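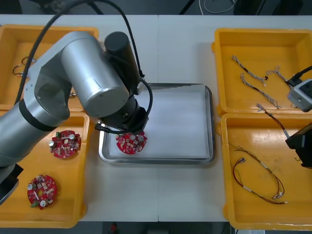 Two arms, one table and a lot of wire

I'd been told to knock loudly because the compressor next door drowns everything out, so I knocked loudly, and Bohdan Sirko opened the door before I'd got to the third bang. "You're early, good, you can hold this," he said, and handed me a torch. That was my introduction to the back bay of the Farkstead, the shared workshop in Vavgate where Bohdan and his son Danylo have been building a pair of robot arms into something that can pack parts.

If you've been to the Farkstead on a weeknight you'll know the front half already (the lathe, the kiln, the terrible couch). The back bay is colder and you need to ask for a bench there. The Sirkos asked last November for a couple of months and have, by their own admission, spread out a bit since.

The job they've set the arms is putting together kits. The kit is for the Pakau, a little motorised desk ornament Danylo designed at uni and now sells at markets and by post. It flaps, more or less. Each one needs a motor, a circuit board and some wiring, and the buyer puts it together at the kitchen table. Packing them used to be a Sunday night thing with the telly on.

"I sold 526 of them and I packed every single one," Danylo told me. "Mum did some. She'll want that in there. But I'd get to the end of the night and I couldn't tell you whether I'd put the wires in the last bag."

So the parts go in yellow bins, the arms pick them out, and everything for a kit gets laid on a steel tray with a sheet of white paper in the bottom. I asked about the paper and got two different answers at the same time. Bohdan said it stops small parts skating about on the metal. Danylo said it's for the cameras, which don't like shiny things. They looked at each other for a bit.

"It's for both," Bohdan said.

The boards were easy, apparently. They're round and red and they stand out beautifully against a yellow bin, and they're stiff, so once the gripper has hold of the rim the board goes where the gripper goes. The motors took longer, mostly because of the leads on them. And then there are the harnesses, and here Danylo put his tea down and used both hands to talk.

"A board's a board. You pick it up and it's still the same shape! You pick up a bit of wire and the other end does whatever it feels like. You've got a connector in the gripper, great, well done, and the rest of it's tangled in its mate and you've lifted the two of them." 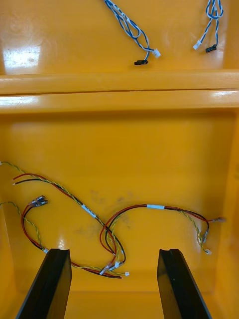
His first idea was to tip them all in and let the arm have a go, and that went about as well as you'd think. His second was to cable-tie every harness into a neat bundle first, until Bohdan pointed out that if you're going to sit there tying up wires by hand you may as well put them in the bag while you're at it. These days they lay them in loosely, only a few to a bin, and top up as they go.

"Few and often," said Bohdan. "Like feeding chooks."

Bohdan did thirty years as a fitter, a lot of it at Savchuk, the bottling people out past the showground, and he has firm opinions about anything that moves under power. There's a stop button within reach of each chair. The cables come up off the arms and over in big loops, and he spent a whole weekend getting those loops right, swinging each joint to the end of its travel by hand and watching for anything that went tight. Danylo thought that was overkill. Then he pulled a camera lead clean out of its plug on his own practice setup at home and hasn't mentioned it again (he's mentioned it now, sorry Danylo).

I wanted to know who was in charge, and I should've known better than to ask it with both of them in the room. The way I understand it, Danylo does the software and Bohdan does everything you can drop on your foot. The table is Bohdan's too. It's two panels joined down the middle, and the seam is a sore point.

"I can feel it," he said, running his thumb along. I couldn't feel a thing.
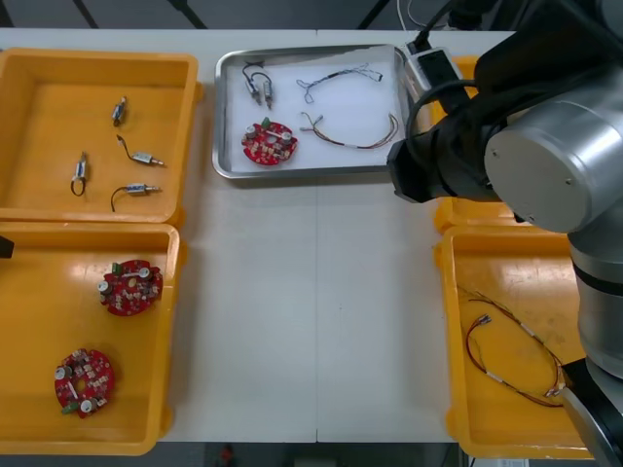 Farkstead Bench Notes Issue 132 Page 4

We got onto the subject of teaching the arms, which I'd assumed meant typing. Some of it does. But a lot of the work is one of them steering an arm through the job while everything gets recorded, over and over, so the software has plenty of decent goes to learn from. Bohdan is the better driver, and you can tell it pleases him enormously.

"He's got the patience," Danylo said. "I rush the last bit. I get over the tray and I just want to let go of it, and then the arm learns to drop things from a height. It picked that up from me. You could see it was me!"

Does it work, though? I asked that one in the kitchen, out of earshot of the machinery. Danylo thinks he'd trust it with boards and motors tomorrow. With harnesses he still sits there and watches, and he checks every kit himself before it gets bagged. Their best run without anybody stepping in lasted around 3 hours, and the one after that lasted until the second pick.

"It's slower than Mum," he said. "It's a lot slower than Mum."

Bohdan isn't bothered by slow. He'd like to sort out the lighting next, as the bins throw a glare back off their floors when the overheads are on, and he's got his eye on some diffuser panels that came out of the old library. He also wants a proper shelf for the spare bins. Danylo wants to try the two arms working on the same harness, one to hold and one to pull, and his father's answer to that was a long breath out through the nose.

They're in most Thursday nights if you'd like a look. Bring your own mug, and if you've got a box of small white connectors you're never going to use, bring that as well.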